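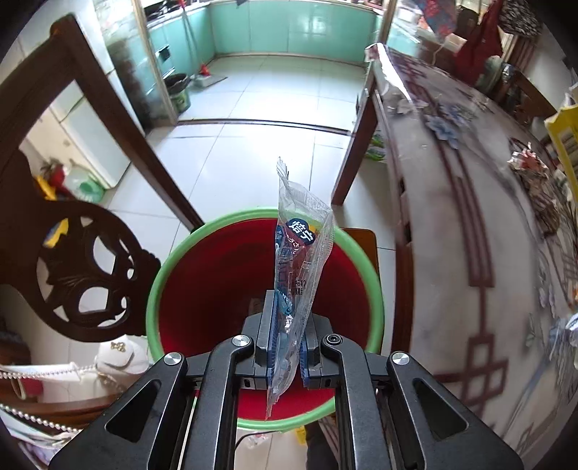

## 4. Waste and daily tidying

This section covers the trash buckets, the dining chairs and the kitchen doorway in the Calado apartment. Read it before the first evening of your stay. Recycling collection is covered in section 5.

### 4.1 What is supplied

- Round plastic bucket, used for dry waste in the dining area
- Lidded bin for food waste, under the kitchen sink
- Roll of Undar bucket liners, top drawer to the left of the stove
- Dustpan and hand brush, on the hook inside the pantry
- Mop and Hadero floor cleaner, bottom shelf of the pantry

Spare liners are kept in the hall closet. If the closet runs out during a long stay, any thin liner of a similar size will fit.

### 4.2 Setting up the dining area bucket

1. Put the bucket on the tiled floor next to the dining chairs. Keep it out of the kitchen doorway.
2. Open one liner and push it down until it touches the bottom.
3. Fold the top of the liner over the rim. Leave enough overhang to tie a knot later.
4. Press the sides of the liner flat to let the trapped air out.
5. Check that the chairs can still be pulled out without hitting the bucket.

**Note:** The bucket has no lid. Use it for dry waste only.

### 4.3 What goes in the dining area bucket

Dry waste includes:

- Snack wrappers and other crinkly plastic film
- Paper napkins without food on them
- Price stickers, tags and receipts
- Broken rubber bands, twist ties and tape

Do not put these in the bucket:

- Fruit peel, bones, tea leaves or leftovers (food waste bin, kitchen)
- Plastic bottles (recycling, section 5)
- Batteries or light bulbs (leave them in the tray on the hall shelf)
- Liquids of any kind

**Caution:** Never empty an ashtray into the bucket. The apartment is non-smoking, but the balcony is not, and ash can stay hot for hours. Use the metal can on the balcony.

### 4.4 Wrappers and film

Light wrappers take up more room than anything else in the bucket, and they blow out when the balcony door is open. Handle them as follows.

1. Shake crumbs into the food waste bin first.
2. Squeeze the wrapper flat from the closed end toward the torn end.
3. Fold it in half twice, or tie long ones in a loose knot.
4. Drop it into the middle of the bucket, not down the side between the liner and the wall.
5. Pick up the torn-off corner as well. These small pieces stick to the tile and are easy to miss when sweeping.

Wrappers that held something oily or wet go in the food waste bin.

If you need to keep a wrapper for the ingredients or the date, flatten it and put it under a magnet on the refrigerator.

### 4.5 Chairs and personal items

The carved dining chairs are older than the rest of the furniture and were brought over from the Sirnuswood house. The openwork backs are strong enough for normal use but will not take a sideways knock.

- Lift the chairs by the seat frame. Do not lift or drag them by the carving.
- A handbag or folded jacket may be left on a seat. Do not hang heavy bags from the backrest.
- Move anything with a chain or long strap well onto the seat before sweeping. Straps catch on the brush handle.
- Keep cables away from the chair legs and the bucket. Run them along the wall.
- Do not set the bucket on a chair, even for a moment – the seats mark easily.

Dust the openwork once a week with a dry paintbrush or a soft toothbrush. Work from the top down so the dust falls to the floor before you sweep. Do not use spray polish on the carving. It collects in the scrolls and turns white.

### 4.6 Sweeping and mopping the tile

1. Pull the chairs out one at a time and set them against the far wall.
2. Pick up bottles, packages and small items from the floor, including those next to the refrigerator and behind the chairs.
3. Sweep toward the kitchen doorway.
4. Empty the dustpan into the dining area bucket. If the sweepings contain food, use the kitchen bin.
5. Fill the mop pail with 300 fl oz of warm water and add one capful of Hadero cleaner.
6. Mop in strips, following the grout lines. Wring the mop well.
7. Let the floor dry before putting the chairs back.

**Caution:** Wet tile is slippery in socks. Wear shoes, or stay off the floor until it is dry.

**Note:** The grout is pale and shows coffee and sauce right away. Blot spills with a paper towel before mopping. Do not use bleach on the mint green tile in the kitchen. A damp cloth is enough for the cabinet fronts.

### 4.7 Emptying the bucket

Empty the bucket when it is three-quarters full, and always on Sunday evening.

1. Gather the liner overhang and press down gently to push out the air.
2. Tie a double knot.
3. Hold the bucket steady with one foot and lift the liner straight up.
4. Check the bottom for leaks. Rinse and dry the bucket if needed.
5. Fit a new liner as described in 4.2.
6. Take the tied liner to the waste room in the basement. The door code is 2668.

The waste room is locked from 10 p.m. to 6 a.m. If you miss it, leave the liner on the balcony overnight, never in the stairwell.

### 4.8 Problems

**Liner slips into the bucket.** The overhang is too short. Pull the liner up and fold it over again, or hold it with a large rubber band under the rim.

**Bucket smells.** Something wet has gone in. Change the liner, wash the bucket with dish soap and dry it upside down on the balcony.

**Bucket is cracked.** Stop using it and tell Marek Šindelář, who looks after the apartment. His number is on the card by the front door. A replacement is usually delivered the next day.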